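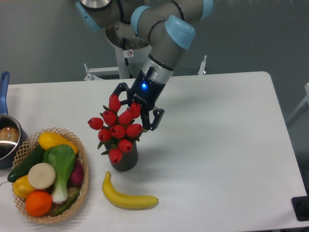

The Plorkix arm with its gripper over a vase of artificial tulips

Plorkix is a robot arm project by Oratile Dlamini and Bernice Arthur, set up in the Flirnthorpe shared workshop. The arm is mounted on a white pedestal behind a table and ends in a black two-finger gripper.

Work began in February with the pedestal – the first version swayed and was rebuilt in 18 days. The control software, Prerkden, was written by Arthur and stores up to 42 saved positions. Dlamini did the wiring.

The table is laid with household items and artificial produce for grasping trials. Build notes were last revised on 15 Apr 2024.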